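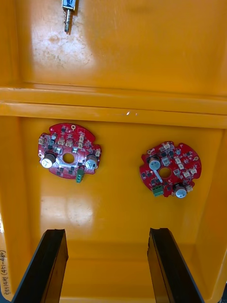

Photo: Meriem Ghoneim

My aunt left me a mask and a gallery bill, in that order. The mask was cedar, painted by Hazem Hamdy in 2 colours, and I hung it over the sink so it could watch me wash up.
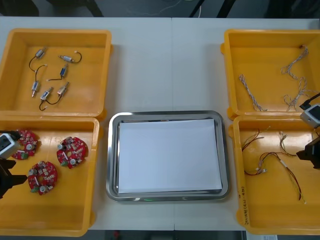 By Friday I was talking to it - well, mostly moaning about the bill. It never blinked, but the mouth seemed a bit wider each morning.

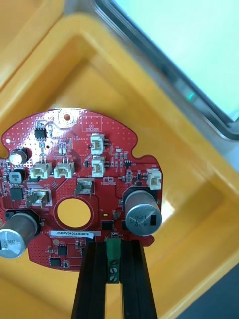
Galtico, February

I took it back to the gallery. The woman held it to her face and said, in my aunt's voice, "You've still not paid them." So I paid.

14 shares
5 comments

Related
The Benkirane Portrait
Last Bus to Prultness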